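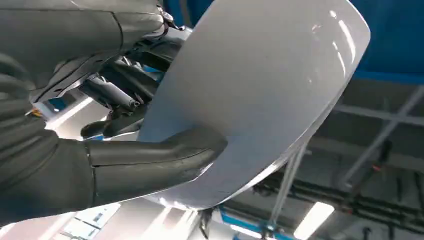 Getting people to eat off smaller plates: my project report

1. How I got into this

I work three shifts a week in the canteen at Storklow Hall, mostly on the washing-up side, so I see what comes back. Chips, mainly. Rice. A frankly heartbreaking amount of broccoli. When our tutor, Ruben Van Loon, asked us to pick a question about everyday behaviour, I already had mine: do people leave less food if you give them a smaller plate?

There's plenty written on this and it doesn't all agree (I spent a whole evening going round in circles with it), so I decided to stop reading and just try it at lunchtime.

2. What I did

The canteen manager let me swap the dinner plates for the side plates we use at breakfast, as long as the queue kept moving and anyone who complained got a big plate straight away. I ran it over 5 lunches with the big plates and 5 with the small ones, same menu both times. People scraped their own leftovers into a tub by the hatch, and I weighed the tub at the end of service on the kitchen scales.

I also left a short questionnaire by the cutlery and got 106 back, which I was thrilled with! Two of them were just drawings of a cat, but they still count as paper.

3. What I found

The tub was lighter on every small plate day. The smallest gap was on curry day, and I think I know why: curry gets served in a set scoop whatever you're holding, so the plate hardly matters. The biggest gap was pasta, where people help themselves and tend to pile it up to the rim.

Seconds went up as well. I hadn't planned for that and only started noting it down on the second small plate lunch, so I can't say much about it, except that the serving staff noticed before I did and were not delighted.

The questionnaires were mixed. Most people said the portion was fine. A few said it was stingy, and one person wrote "bring back the real plates" in capitals and underlined it three times.

4. What went wrong

I couldn't stop people putting napkins in the tub. I picked out what I could before weighing, but soggy napkins are heavy and I definitely missed a few. I also didn't record how many people ate each day, which Ruben pointed out about ten seconds into my first draft. The till would have told me if I'd asked in time.

5. If I did it again

I'd get the till numbers, put a separate bin out for napkins and leave curry off the menu. I'd also like to try it at dinner, when people are hungrier and the queue is slower. The manager has said yes to July, provided I do the washing-up for it too.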